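三、独立唱片首发阶段的乐队重组与听众承接

3.1 问题的提出

乐队成员在原有团体存续期间另组新团,是流行音乐产业中长期存在的现象。既有研究多将其归入“个人发展”或“团体解散”两类叙事,前者着眼于创作者的艺术取向,后者着眼于合约纠纷与人际矛盾。两类叙事的共同局限在于,均以成员离开的时刻为分析终点,对新团首张专辑发行前后的听众构成缺乏连续观察。本节所关注的问题由此而来:当一名成员携带既有声誉进入新团时,原团听众在多大程度上随之迁移,迁移者在首张专辑发行之后是否留存,以及新团与唱片公司之间的合约安排对这一过程有何影响。

本节以四人乐队Rillis为主要个案。该乐队由原Dmytriv的主唱Olga Brandão与吉他手兼制作人Jhonatan Chambi共同组建,与独立唱片公司Stellalard签约,首张专辑题为《Fitau》。组建之时,Dmytriv并未宣布解散,其余成员亦未对外说明后续计划,仅以“暂停演出”作为正式表述。这一悬而未决的状态,为考察听众在两个团体之间的往返提供了较为适宜的条件。

3.2 概念界定

本文所称“听众承接”,指新团在首张专辑的宣传与发行周期内,将原团听众转化为自身购票者、购买者或通讯订阅者的过程。该概念与“粉丝转移”有所区别。后者通常预设听众在两个对象之间作出排他性选择,而访谈材料显示,多数受访者同时保留对两个团体的关注,并对“选边”的提法表示反感。有鉴于此,本文在编码时允许同一受访者兼具两种身份,且不对其归属作强制判定。

“声誉携带”则指成员在原团中积累的识别度进入新团宣传材料的方式。其形式包括署名顺序、海报字号、巡演曲目中旧作的比例,以及媒体稿件对原团名称的引用。Stellalard在签约初期曾主张将“前Dmytriv主唱”字样置于所有宣传材料的首行,乐队方面则要求该字样不得出现于专辑封面。双方最终以附加条款的形式达成折中:封面与内页不作提及,演出海报可在副标题位置使用,期限至专辑发行为止。

3.3 材料与方法

研究材料由三部分组成。其一为问卷,于专辑发行前通过乐队通讯列表与场馆售票页面同步发放,回收有效答卷2000份。其二为半结构化访谈,对象包括乐队成员、唱片公司企划人员、场馆节目负责人以及部分听众,共105人。其三为现场观察,覆盖首轮巡演的7座城市,观察内容限于入场等候、演出过程与散场后的周边商品区域。

问卷设有关于听众既往经历的题组,要求填答者说明其首次接触两个团体的途径、最近一次购票的对象,以及对旧作进入新团曲目的态度。态度类题目采用五级量表。为减少提示效应,题组中“Dmytriv”与“Rillis”的出现次序在两个版本之间对调,两版随机发放。访谈由作者与两名研究助理分别进行,录音转写后由受访者核对。乐队成员及企划人员的访谈内容涉及合约条款者,均已取得书面同意,金额及分成比例不在引用之列。

需要说明的是,问卷发放渠道决定了样本偏向活跃听众。偶然收听者,尤其是经由流媒体推荐列表接触作品的听众,在样本中明显不足。因此,下文的比较适用于具有购票或订阅行为的人群,不宜推及一般收听者。

3.4 署名、曲目与期待的形成

访谈表明,听众对新团的最初期待主要来自两个方面:署名与曲目。就署名而言,受访者普遍能够在未读正文的情况下,凭海报副标题辨认Brandão的既往身份。部分听众据此推断新团将延续原团的编曲风格,另有部分听众则因Chambi的参与而预期节奏部分会有较大变化。后一类听众多从事音乐教学或演奏工作,对Chambi此前为其他歌手担任制作的经历较为熟悉。

就曲目而言,首轮巡演的安排在乐队内部经历了反复讨论。Chambi在访谈中表示,若曲目中完全不含旧作,场馆方面难以接受;若旧作比例过高,则新专辑的歌曲将沦为陪衬。Brandão的看法略有不同。她认为旧作的著作权由原团成员共有,在原团前景未定之时频繁演唱,容易被理解为一种表态。最终方案规定,每场演出可选用一首旧作,置于返场部分,并以重新编配的版本演出,原版前奏不予保留。

现场观察记录显示,这一安排对听众情绪的影响并不一致。在规模较小的场馆,返场旧作引发的合唱最为持久,听众在散场后仍有讨论。在带有固定座席的剧场,听众对旧作的反应较为克制,而对《Fitau》中两首慢板歌曲的回应则更为积极。场馆节目负责人多将差异归因于座席形式与票价,作者认为听众年龄结构亦有作用,但现有材料不足以将二者区分。

3.5 合约安排的作用

Stellalard与Rillis签订的协议以单张专辑为单位,附有续约选择权。此种安排在独立唱片公司中较为常见,其对听众承接的影响却少有讨论。企划人员指出,单张协议使公司倾向于将宣传资源集中于发行前的短暂窗口,以求迅速确认原团听众的购买意愿;发行之后的投入则视首批销售情况而定。《Fitau》的发行日定为7月27日,公司的主要宣传支出在此之前已大部分完成,8月的后续宣传主要依靠乐队自有的通讯渠道。

这一节奏与听众的实际行为之间存在错位。访谈对象中有相当一部分原团听众采取观望态度,希望在听到完整专辑之后再决定是否购票。对此类听众而言,发行前的密集宣传效果有限,真正起作用的是发行后的口头推荐与现场评论。一名场馆节目负责人提到,其所在场馆的追加场次多由观看过首轮演出的听众促成,而非由唱片公司的广告带动。乐队方面亦有类似判断,并在续约磋商中提出将部分宣传费用后移,唱片公司对此持保留意见。

此外,协议对成员在外活动的限制较为宽松。Brandão可在提前告知的前提下参与Dmytriv的录音或演出。企划人员解释称,若施加排他性限制,可能引起原团听众的不满,反而不利于新团。此项条款在发行周期内未被实际援引,但受访听众中知晓其存在者,对新团的评价总体较为友善。该关联是否具有因果性质,尚待进一步检验。

3.6 讨论

综合上述材料,可对听众承接的过程作出若干初步判断。原团的悬置状态并未直接削弱新团的吸引力,但延缓了部分听众的决定。署名信息在建立初始识别方面具有显著作用,其效力随专辑发行而减退,此后歌曲本身与现场质量逐渐成为评价的主要依据。附加条款将副标题的使用期限设定至专辑发行为止,与这一变化大体吻合,尽管双方在磋商时并无此方面的考虑。

另一方面,本节的个案具有若干特殊性。Rillis的两名核心成员各有独立声誉,听众来源较一般新团更为多样;独立唱片公司的决策链条较短,条款调整亦较为灵活。若新团由大型唱片公司签约,或原团已正式宣告解散,听众的观望期可能缩短,旧作的使用亦将面临不同的权利约束。下一节将以合作巡演为对象,考察两个团体在同一售票体系中并列出现时,场馆与听众各自的应对方式。
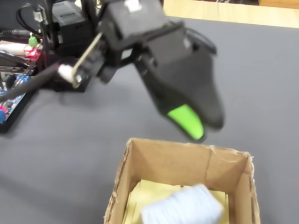 图7 黑色机械臂与夹爪,下方为敞口纸箱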